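Notes from the Plidunport Tool and Toy Library

Mending, making do and the long wet autumn

Well, the clocks have gone back, the gutters on Orura Street are full of leaves again, and we have had our busiest stretch of lending since we opened the doors. I meant to keep this short, as I always mean to, but there is a fair bit to tell you, so put the kettle on.

First of all, thank you to everybody who came to the mending mornings. We had thought they might be quiet affairs, a few lamps and perhaps a toaster, and instead there was a queue past the bicycle rack by ten o'clock. We saw a great many zips. We saw a music box that played four notes and then sulked, a garden chair with one good arm, and more electric blankets than I knew the town possessed (we can't take those, I'm afraid, nor anything else that heats a bed, so please don't carry them all the way up the hill). The register now stands at 3787 loans, and 239 of those were in the past month. The thousandth loan seems like yesterday to me, and I still remember it was a wallpaper steamer.

What people have most wanted to talk about, oddly enough, is furniture. Not grand furniture, just the ordinary things that wobble. I think it's the time of year. In summer you put up with a loose chair because you are hardly ever sitting in it, and then the evenings draw in and you find yourself at the kitchen table for hours, and every time somebody cuts a potato the whole thing rocks like a ferry. So I thought I would write down what we've been telling people at the bench, in case it saves you a trip.

Start by finding out which joint is moving. Turn the table or chair upside down on a blanket and push gently on one leg at a time. You will nearly always find that three are sound and one is doing all the mischief. If it's a screwed joint, take the screw right out before you tighten anything. Very often the hole has worn too big, and turning the screw harder only makes it bigger. A couple of wooden matchsticks with a dab of wood glue, pushed into the hole, snapped off level and left overnight, will give the thread something to bite on. It's a very old trick and my grandmother did it with toothpicks.

If it's a glued joint, please be patient with it. Fresh glue over old glue hardly ever holds for long, and a good half of the chairs that come back to us have been glued twice already by somebody in a hurry. Scrape off the old stuff with a blunt knife, try the joint dry, and only then reach for the bottle. We have sash clamps and band clamps to lend, and the band clamps are the ones to ask for if your chair has splayed legs. Leave it clamped until the next day, even if it feels firm by teatime.

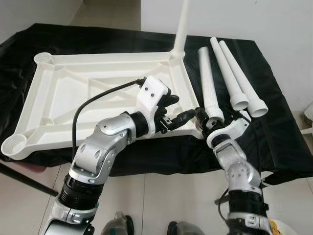 Table legs and top, partway through assembly.

Flat-pack furniture is another matter, and we get a lot of it. Much of it was put together in a rush on moving day, with one cross person holding the instructions, and it never quite recovered. My advice is to loosen every bolt by a turn or two, stand the piece on a level floor, give it a little shuffle so that everything settles, and then tighten the bolts a bit at a time, going from corner to corner. You'd be surprised how many leaning bookcases stand up straight again after that. And if you've lost the little bent key, we have a biscuit tin full of them by the till and you're welcome to rummage.

One more thing while I'm on the subject. Check the floor! A dear couple brought in a table from Hsu Terrace, in the rain, on a pram, and we looked it over for half an hour before anybody thought to ask about their kitchen tiles. There was nothing the matter with the table at all. It went home with a sliver of cork under one foot and I'm told it has behaved beautifully.

Now for the notices. The Brorberg carpet cleaner is back from repair and can be booked again, two nights at a time. It does need emptying before you return it, and I shall say no more about last time. The tall ladder is out until December, but the middle one reaches most gutters. The toy shelves have been sorted by age, and the big wooden railway is complete once more, thanks to whoever posted the missing bridge through our letterbox.

Membership is still £25 for the year, and it covers the whole household. If that's a stretch just now, please have a quiet word at the desk, as we have a small fund for exactly that and it would be a shame to leave it sitting there. We're also very short of decent screwdrivers, the flat-headed sort especially, so if there are spares rolling about in your kitchen drawer we'd give them a good home.

The next mending morning will be in the back hall as usual, from half past nine until one, with soup afterwards. Bring the broken thing, bring any bits that have fallen off it, and if you can manage it, bring a mug.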